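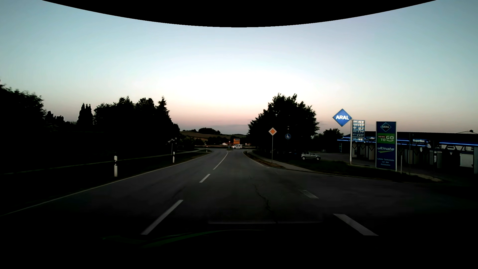
3.2 What drivers use to find their way at low light

I came into this project thinking mostly about lamps. Two months of driving to work in the half dark changed my mind, and Lina Qaisi, who rode along and took notes, had been telling me so from the start. What we both kept reaching for was paint — the edge line first, then the center dashes. On the Olteline route we split the drive into 4 stretches and talked out loud the whole way, saying what we were steering by.

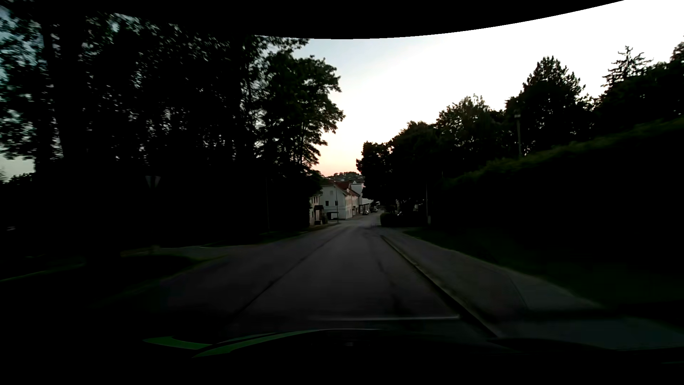 Unmarked approaches

Coming down toward the houses there are no clear lane lines to follow, so I end up using whatever else there is: the grass edge, a seam in the pavement, the pale side of a white house far ahead. Big trees on the left make that side very dark, and the side road in there is easy to miss. Lina mentioned it in her notes far more often than I did (she grew up near Duststead and is wary of junctions under trees!).

In the built-up part our talk changed completely. We stopped mentioning the road surface and started naming walls, windows and shop signs.

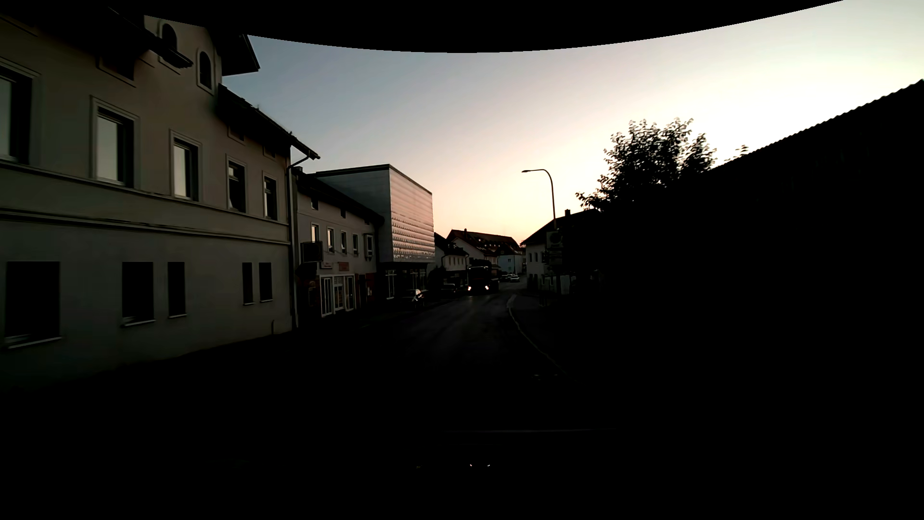 Figure 2. Narrow street in the built-up stretch, with large rendered building at left and shop entrance beyond.

I found this stretch tiring, even at 30. The sky stays light above the roofs while the street itself is dim, and my eyes kept drifting up. Boutros (the Domton interviews) heard much the same from the six drivers she spoke to in November, so I don't think it's just me. 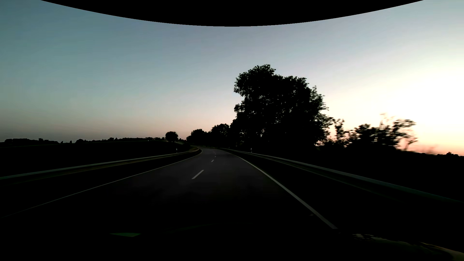
3.3 Open road and bends

Out in the fields the job gets easier again. Edge lines run along both sides, the guardrails follow the curve, and I could tell which way the bend went well before I got to it. Lina went quiet here, and her notes thin out to a few words per minute.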